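The Case Against the Waiting Room

My dentist in Cosbridge redecorated in December, and the waiting room now looks like the lobby of a bank that sells candles. I resent it. A waiting room should be a little ugly — it keeps everyone's expectations in order. The old one had 221 back issues of a fishing magazine and a clock that ran seven minutes slow, and I learned a fair amount about trout. Now there is a playlist. I was called in at half past four for a four o'clock appointment, feeling soothed, and the bill was the same as ever.

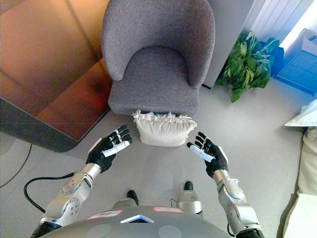
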